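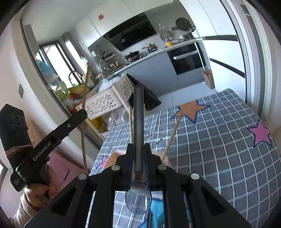

## 3. Setting up the machine

Read this section before you plug in the Pradora for the first time. It covers unpacking, choosing a table, fitting the foot pedal, winding the first bobbin and sewing a test seam. If your machine has come back from service, start at 3.3.

### 3.1 Unpacking

1. Stand the carton upright with the arrows pointing up and cut the tape along the top only.
2. Lift out the accessory tray. It holds the foot pedal, mains lead, needle packet, screwdriver, seam ripper and two empty bobbins.
3. Take hold of the machine by its carrying handle and lift it straight out. Do not lift it by the needle arm or the handwheel.
4. Peel off the strip of blue tape holding the presser foot down.
5. Pull out the foam block under the needle plate.

Keep the carton and the foam. Machines sent to the Cadow workshop in other packaging are often damaged on the way, and the guarantee does not cover this.

**Note:** There may be a short length of thread in the needle and a scrap of calico under the foot. Every machine is sewn in before it leaves us. Cut the thread and pull the scrap away.

### 3.2 Choosing a table

The table must be level and must not rock when you lean on it. Leave a clear space to the left of the machine for the fabric to lie on. A folding table will do for light work if the legs lock.

Sew on a bare table top if you can. The rubber feet grip wood and laminate well, but on a loose cloth they let the machine creep towards you at higher speeds. There is also the matter of pins: on a checked cloth like this one, with white grid lines and stars over dark grey, a steel pin lying along one of the lines is very easy to miss. Fold the cloth back past the working area, or take it off and put it somewhere clean. If the table top marks easily, use the Cadow non-slip mat under the machine instead.

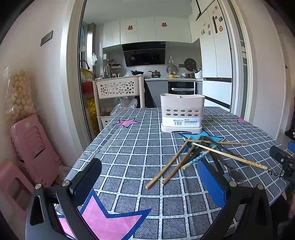
**Caution:** Do not use the machine on a bed or sofa. The air slots are underneath, and the motor will overheat if they are covered.

### 3.3 Connecting the foot pedal and mains lead

1. Check that the power switch on the right-hand side is set to O.
2. Push the pedal plug into the lower socket until it clicks.
3. Push the mains lead into the upper socket.
4. Put the pedal on the floor where your foot rests naturally. On a smooth floor, put a piece of carpet or rubber under it.
5. Plug in at the wall and set the power switch to I. The lamp comes on.

If the lamp does not come on, switch off at the wall and check the fuse in the plug. Do not open the base of the machine.

**Caution:** Switch off before changing the needle, the foot or the needle plate. Children should not be left alone with the machine while it is plugged in.

### 3.4 Winding a bobbin

1. Put a reel of thread on the spool pin and fit the cap that is nearest to it in size.
2. Take the thread round the winding disc on top of the machine, front to back.
3. Pass the end up through the small hole in the bobbin, from the inside.
4. Put the bobbin on the winder and push the winder to the right.
5. Hold the thread end and press the pedal gently. After a few turns, stop and snip off the end close to the bobbin.
6. Press the pedal again. The winder stops by itself when the bobbin is full.
7. Push the winder back to the left before you sew. The needle will not move until you do.

Use only Pradora bobbins. Those from the older Nernik machines look the same but are slightly taller, and will jam the hook.

### 3.5 Test seam

Use two layers of plain cotton for this, with the needle supplied and ordinary polyester thread in both the needle and the bobbin.

1. Set the stitch dial to straight stitch and the length to 2.
2. Set the top tension to the mark in the middle of its range.
3. Raise the needle by turning the handwheel towards you. Never turn it away from you.
4. Lay the cotton under the foot and lower the foot.
5. Hold both thread ends behind the foot and sew slowly for a hand's length.
6. Look at both sides of the seam.

| What you see | What to do |
|---|---|
| Loops on the underside | Thread the top again with the foot raised |
| Loops on the top | Take the bobbin out and refit it |
| Missed stitches | Refit the needle, flat side to the back |
| Fabric does not move | Check that the feed teeth are raised |

Rethread before you touch the tension dial. Most faults reported to us in the first week are threading faults.

### 3.6 After setting up

Change the needle after every eight hours of sewing, sooner if you work with denim. Brush lint from under the needle plate each time you change the needle. The drive belt should last for more than 3000 hours and is not a part you can replace at home.

Write the serial number from the underside of the base inside the cover of this manual. You will be asked for it if you contact Ifeoma Nwachukwu at the Cadow service desk, which is closed on Saturday.

Threading for the twin needle is described in section 4.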